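Sirnen is a celebrity news and gossip website founded in Prenness and owned by Istari. It began as a weekly newsletter with 964 subscribers and a staff of 12, and moved to daily publication in August of its second year. Coverage centers on dating rumors, weddings and red carpet fashion.

On 2021-01-28 the site merged with Veloso, a rival photo column, and the combined newsroom grew to 18. 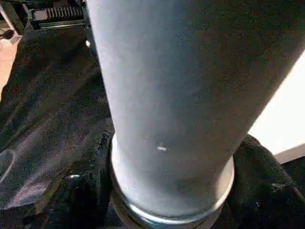

Readers of the former column objected that the merged site ran too many unsigned items about breakups, and several asked for its archive to be restored. Istari reopened the archive the following year.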